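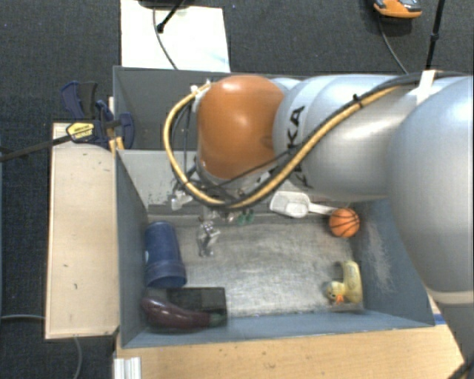

Keeping the Saavedra cell running
Speaker notes, 2019-09-25

Slide 1. Say hello, say what the talk covers: the hose, the bins and the weekly check. Leave the software to the Danda talk after the break.

Slide 2. The hose. Most of our stops come from it. It follows the arm over the silver link and loops round the orange joint to a connector on the side. The loop has to be long enough for the wrist to turn fully both ways. Too short and it pulls at the connector. Too long and it drags on the bin wall. Point out the black cable tie and the white strap. Tie snug, strap slack. We had these the wrong way round until June.

Slide 3. Bins. Two grey ones, one behind the other, held at the corner with a bar clamp. Check the clamp every morning. If the bins shift, the taught positions are wrong and the fingers meet the wall. The floor of the front bin is scratched and we leave it like that. Change a bin only if it cracks.

Slide 4. Test objects. Cup, aubergine, black box, scoop, small basketball, duck. Same set as the Grokadus cell so the logs can be compared. Long things lying along a wall are the hard picks, so mention the aubergine.

Slide 5. Weekly check, 15 minutes. Power off first. Wipe the fingers, feel along the hose for flat spots, look at the thin cables inside the loop, tighten the bracket screws. Write down the cycle count. Last one was 3,189.

Slide 6. Spares list. Pass the paper copies round. Questions.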